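Ustbridge Students Open Their Robotics Workshop to the Public This Spring

USTBRIDGE, 31 Mar 2026 – The Clela Robotics Club, which has been filling the back half of the old Niven School building with cables, carpet tiles and good humor since November, is delighted to announce that it will compete in this year's Zorngate Student Manipulation Challenge, and that anyone in town who would like to come and see what the students have been up to is warmly invited to do so.

The club has seven student members this year, most of whom had never handled anything more complicated than a cordless drill when they signed up. Their entry is a tidying robot, meant to open, close, take out and put back the drawers of an ordinary parts organizer of the sort many of us have in the garage (and many of us have been meaning to sort out for years). It sounds like a small thing to ask of a machine. Anyone who has ever tried to slide a thin plastic drawer back into its slot while holding a phone in the other hand will have some sympathy for the robot.

To teach it, the students do the job themselves, over and over, with a pair of hand-held grippers. Every pull, nudge and fumble is recorded, and the recordings become the lessons the robot learns from. The club has logged 981 of these practice runs so far, and the members take turns so that the robot gets to learn from more than one person's habits.

"I thought my hands knew how to open a drawer, and then I picked up the grippers and felt like I was wearing oven mitts," said Chin-lung Liao, the club's student captain. "You have to slow down and think about where each finger is going. After a few weeks of it I started noticing drawers everywhere. My family is pretty tired of hearing about them."
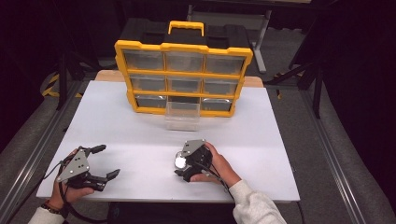

A Clela Robotics Club session with the hand-held grippers, with one drawer out of the organizer and resting on the white board.

Lorna Dagdag, who teaches shop and physics and has looked after the club from its first meeting, said she has been happiest watching the students argue, kindly, over what counts as a good run. "They will stand there and talk for ten minutes about whether a drawer was really closed or only mostly closed, and then they'll write a rule for it and stick to it," she said. "I couldn't have planned a better lesson than that, and I'm very glad I didn't try."

The Niven School building dates from 1822 and was never meant to house robots, so a fair amount of the fall went into getting the room ready. Families and neighbors gave over 80 hours of their evenings to that work, and the club would like to thank every one of them, including those who only came by with soup.

At the Zorngate challenge, student teams will be asked to have their robots finish a set of household and workshop tasks without help. Clela has entered the drawer event and, if the students can agree on it in time, may enter a second one as well.

Visitors to the open workshop will be able to try the grippers for themselves, talk with the team and watch the robot practice. Admission is free, children are welcome with an adult, and there will be coffee. Please use the side entrance, as the front steps are being repaired.

Students who would like to join the club next year can pick up a form at the open workshop or ask for one at the Niven School office. No experience is needed.

Media contact: Lorna Dagdag, Clela Robotics Club, Niven School, Ustbridge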